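Reference > Household > Surfaces and joinery > Worktop upstand

Contents Overview Materials Outlets Cleaning Regional use See also

Worktop upstand

A worktop upstand, also called a short backsplash, is a narrow panel fixed along the rear edge of a countertop where it meets the wall. It covers the joint between the two and protects the lower part of the wall from splashes and knocks. Upstands are found in kitchens, laundries, home offices and small workshops. Unlike a full backsplash, which may run up to the underside of the wall cupboards, an upstand leaves most of the wall painted or otherwise untreated.

The panel is often supplied in the same colour and pattern as the countertop, so that the two read as one piece. Wood-grain patterns in grey and beige are common. The grain normally runs lengthwise on both parts, and a thin trim strip or a bead of sealant closes the top edge.
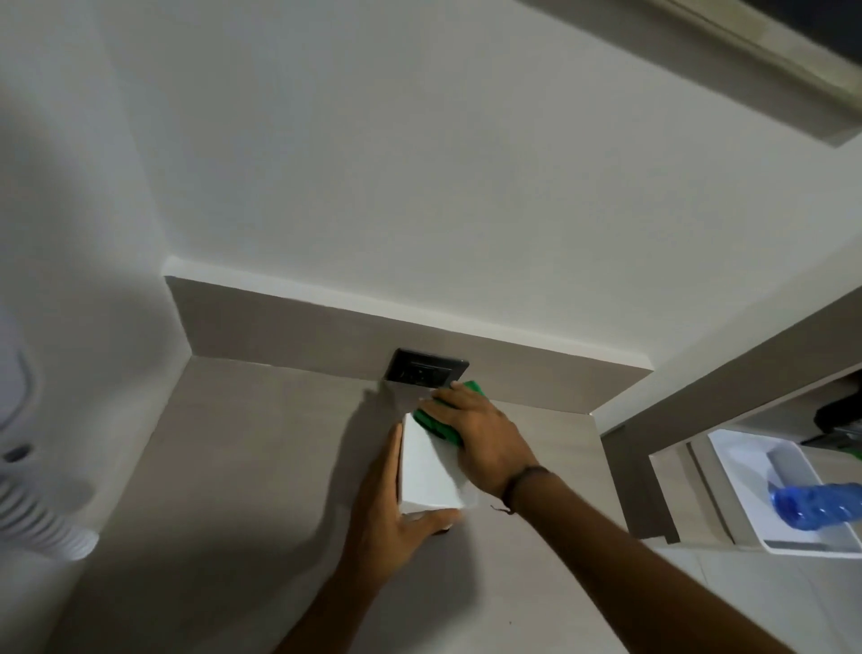

Photo: Magsi Household Reference, surfaces collection

Outlets in the upstand

Where the panel is tall enough, an electrical outlet may be set into its face. This keeps cords short and leaves the wall above clear, but it places the plate close to the working surface. Dust and crumbs gather along the lower edge of the plate and in the angle between panel and countertop. Dark plates are chosen for contrast or to match appliances. On a glossy finish, finger marks and dried cleaner show more readily than on a matte one.

Rules on the height of outlets and their distance from sinks differ between jurisdictions. New outlets and changes to existing ones are normally the work of a licensed electrician.

Cleaning

Routine care consists of dry dusting followed by wiping with a lightly dampened cloth. Liquid cleaner is applied to the cloth and kept off the panel near an outlet. A plate is wiped only with the power to it switched off, and is left to dry fully before use.

Small objects kept against the upstand, such as boxes and blocks, are lifted or held aside and their edges wiped at the same time. 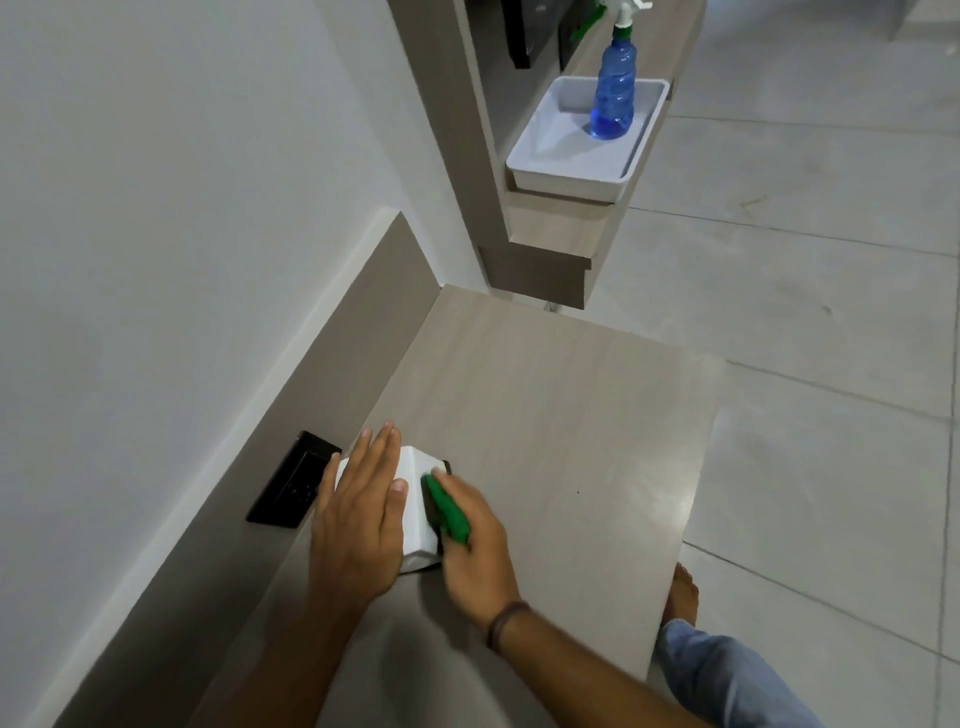
Stiff scrubbing tools can dull a printed wood-grain finish, particularly at squared edges where the surface layer is thinnest. Most makers advise a soft cloth for general dirt and a light scrubber for dried spots only – always along the grain. Cleaning supplies are often stored together in a shallow tray on a nearby shelf, where the raised sides contain drips.

Regional use

In the Brurningate housing survey, upstands were recorded in 771 of 1,898 dwellings. Over half of these had at least one outlet in the panel. The Flarnine range, sold in nine colours, was the type most often noted, followed by Pikar.

See also: Backsplash; Countertop; Edge banding; Sealant

Shares 6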